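Re: [bolham-cooks] Freezing cooked beans

> Does anyone here freeze cooked black beans in their own liquid?
> I did 4 bags in May and they came out mushy. The Odellow
> cookbook says to drain them first but doesn't say why.

I freeze mine in the liquid and haven't had trouble with mush. My guess is that yours were cooked all the way before they went in. I stop when they still have a bit of bite – they soften more when you reheat them.

I pack 300 grams to a bag, press it flat and lay it on a tray until it's solid. Flat bags thaw much faster than tubs.

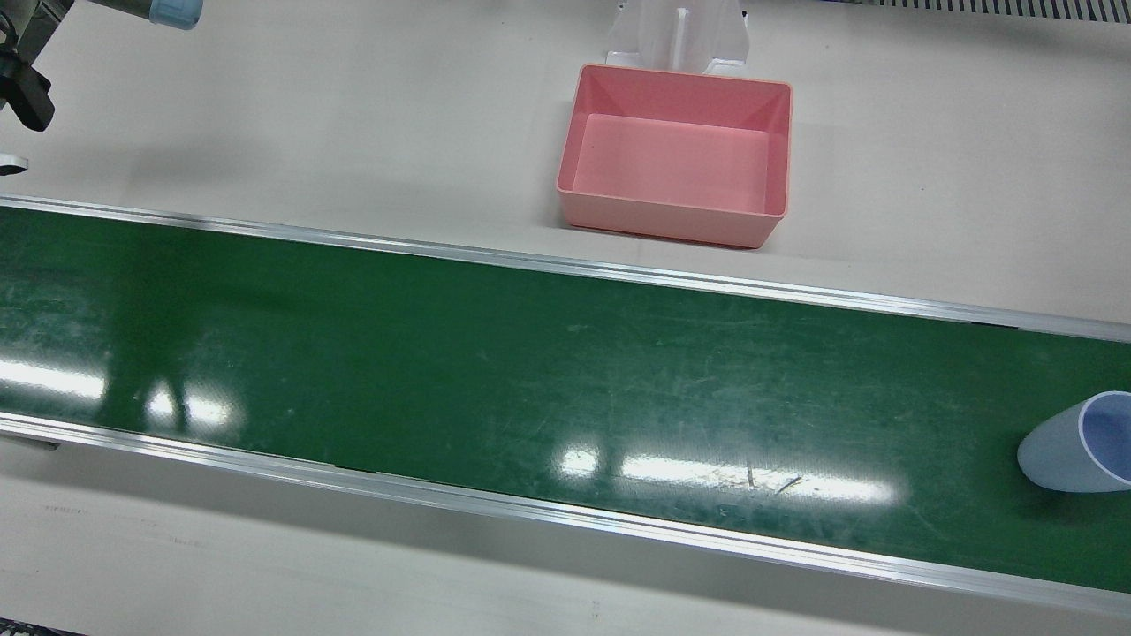
Green belt, pink bin, blue cup

For reheating, I put the beans in a small pot with the lid on, over low heat, and leave them alone. Stirring breaks the skins. If they're going into soup I add them frozen for the last ten minutes.

The Odellow book is on page 145 for beans, if it's the same edition as mine. I think the draining is meant for salads. For burritos or rice I'd keep the liquid, as it has most of the flavor.

Salt goes in at the end here, but I've done it both ways – no real difference.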